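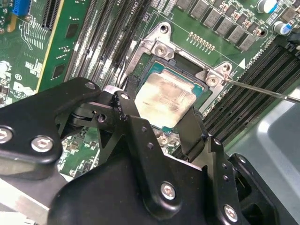

Figure 3. Processor in its open socket with residue of old thermal paste on the lid. The tip of a screwdriver is on the right screw of the bracket.

4.2 Condition of the socket area

The boards of the second group came from the office machines and small servers which Lasum collected in January. This group is more difficult than the first one, because the boards are older and many of them were serviced before they arrived at the workshop. In this section we describe what was found at the processor socket, how the work at the socket was done, and which faults were recorded there. The memory slots are treated in Section 4.3.

In total 1,097 boards were opened. The thermal paste was the first thing recorded for each board. We used three classes: clean lid, partial residue, and full cover. The board in Figure 3 belongs to partial residue. The gray-white paste lies in patches on the heat spreader, and some of the printing on the metal can still be noticed under it. For our purpose this class is the most troublesome. When the cover is full, every operator understands that the lid must be cleaned before the marking is read. When it is partial, the operator often tries to read the marking through the paste, and wrong entries are made in the list. Karaca and Abella compared the entries before and after cleaning and found that most of the wrong entries were from this class.

For this reason the order of the work was changed on 4th May. Before this date the marking was read first and the lid was cleaned at the end, together with the other parts. After this date the lid is wiped with a cloth and alcohol while the processor is still in the socket, and the marking is read after that. The processor should not be taken in the hand for cleaning. In the first weeks of the study some operators did so, and paste was carried by the glove to the underside of the processor and then into the socket. Paste in the socket is hard to remove, and a board with this fault was not offered for reuse.

The second thing recorded was the state of the screws. Several of the board types in this group have a metal bracket which is held by screws. Damage to the screw head was seen more often than we expected. In the notes of Dumlao the usual cause is a driver of nearly the right size, which turns the first screw without problem and slips on the second. We therefore asked the operators to test the driver in all screws of the bracket before any of them is turned. The test takes a few seconds. The driver should stand straight in the head, and there should be no play when it is moved lightly by the fingers.

It is also important that the screws are loosened in turns. If one screw is taken out completely while the others are still tight, the bracket is pulled to one side. The operators were instructed to loosen each screw by half a turn, then to go to the screw which is farthest away, and to continue in this manner until all of them are free. For mounting, the same order was used in the opposite direction. We did not measure the torque. A torque driver was available at the Okabe workshop but not at the other site, and we wanted the same procedure in both places.

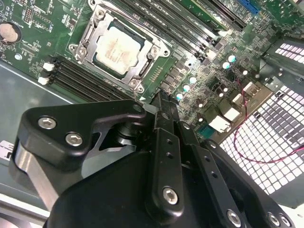 The third point is the space near the socket. On boards with two banks of memory slots, the hand has little room, and the latches of the slots are easily broken by the sleeve or by the handle of the tool. Broken latches were recorded as a fault of the memory slots, but in many cases they were caused during the work on the processor. In the first version of our form this could not be written down. Crichton proposed an additional field, "damaged during work at neighboring part", and it was added to the form for the second group. The results for the first group do not have this field, so the two groups should not be compared in this respect.

Opinions were different on the question whether the board should stay in the case during this step. Inside the case the board is held firmly and both hands are free. On the other side, the walls of the case limit the angle of the tool, and thin wires may lie in the way of the hand. We let each operator decide, and the decision was noted. Operators with long experience mostly left the board in the case. New operators mostly took it out, and they needed more time for the complete board, although the time at the socket itself was shorter.

The coin cell was not removed at this stage. We mention it because in the Cuvex procedure, which we used as a starting point, the cell is taken out first. In our workshops the cell is tested later with the other small parts, and taking it out early led to cells without a board number. With 3,061 single parts in the list of this group, every part without a number costs a long search.

The lever was checked by opening and closing it one time. It was recorded as good when it moved evenly and remained latched without being held. A lever which had to be pressed by force was recorded as doubtful, and the socket was inspected with a magnifier. In 40 boards the lever was doubtful. After inspection, 7 of these were rejected for bent contacts, and the remaining boards were returned to the normal process. We do not know if the contacts were bent in our workshops or earlier. Sarmiento examined the rejected boards again and could not decide this question for any of them.

Two limits of these results should be named. First, the class of the paste was given by one person only for each board, and the border between partial residue and full cover is not sharp. A small test with exchanged boards showed that the operators agreed well on clean lids but less well on the other two classes. Second, the boards which came through Jultus had already been sorted one time before they were delivered. Boards with visible damage at the socket were probably taken out there, and the share of faults in our list may be too low for this source. In Table 5 the boards from Jultus are therefore given in a separate row.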